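Automation in the Workplace
Week 6 handout: what happens to the job when the arm shows up

Hi all. I promised I'd write up the second half of class because I went way too fast at the end (sorry!), so these are my own notes, cleaned up a bit. Read them before the discussion section and bring the worksheet.

We left off with the difference between a job and a task. A job is what's on your name badge. A task is one of the hundred little things you do between clocking in and going home, and machines come for tasks one at a time. My favorite case for this is the kitchen, partly because I washed dishes for 2 summers and still have opinions about it, and partly because kitchen work looks simple until you try to write it down. Try it tonight. Write out every step of clearing one cup off a counter, including the part where you decide whether it's clean. You'll run out of paper.

The case we used in class is Clendon, a company that runs staff canteens and small shared kitchens in office buildings. They started trying arms on the tidying-up work in September, at a site called Plarnel, with 3 people on the day shift. Before the arms came in, those people split the work by habit: one on dishes, one on counters and floors, one on restocking. No one had ever written the split down. It was just how they did it, and it worked fine.

Then somebody has to tell a machine what "put the plate away" means, and all that habit has to come out into the open. Which plates? Which way up? What if there's still food on it? The staff ended up in long meetings about things they'd done without thinking for years. Some of them loved that (finally, someone asks!) and some found it a bit insulting, and I think both reactions are fair.

Look closely at the hands in the next set. I'd like you to think about grip, and about how much of the room a worker takes in without noticing.

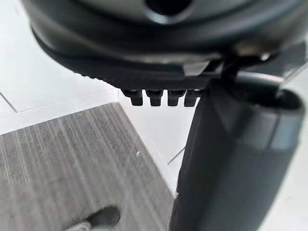
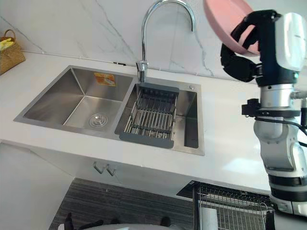
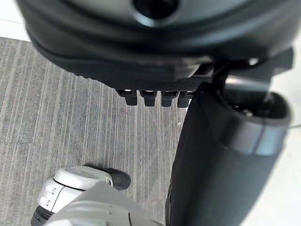
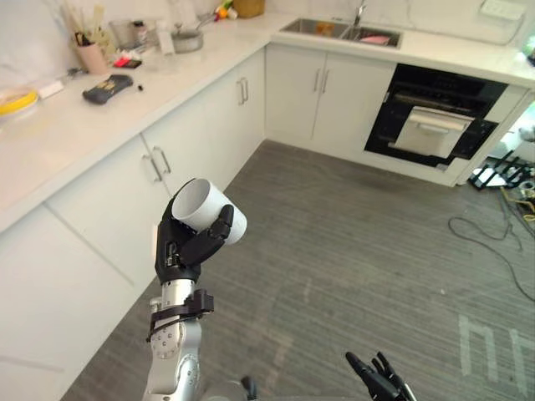 Robot hardware at work. The second picture shows a pink plate in the gripper; the fourth shows a white cup held on its side.

Okay, so what changes for the people? I'd sort it under a few headings, and you're welcome to fight me on them.

Pace. A person speeds up at the lunch rush and slows down after. If you're working next to an arm, you start planning around it, even when it's slow. One of the Plarnel staff said it was like sharing a kitchen with a very careful houseguest, and I've been stealing that line ever since.

Layout. Stuff gets moved to suit the machine. Cups get a fixed spot, cables need somewhere to go, and the shelf you've reached for with your eyes closed is suddenly on the other side of the room. Small thing? Sure, until it's your elbow and your shift.

Skill. The Clendon people logged 400 help calls in the first stretch, meaning moments when a worker had to step in and sort something out. Getting good at stepping in is a skill! It took practice, and it wasn't in anyone's job description or anyone's paycheck. Keep that one in mind for the essay.

Say. Who gets to hit stop? At Plarnel any worker could, no questions asked. Compare that with the Grønli warehouse reading, where you had to call a supervisor first, and think about which place you'd want to work in on a bad day.

For next time: read the Tandesis chapter on job redesign (skip the appendix, it's all tables) and fill in the worksheet for a job you've held yourself. Babysitting counts. So does lifeguarding. Break it into tasks, mark the 2 you'd happily hand over and the ones you'd want to keep, and write a few lines on how your coworkers would feel about your picks. Handwritten is fine as long as I can read it.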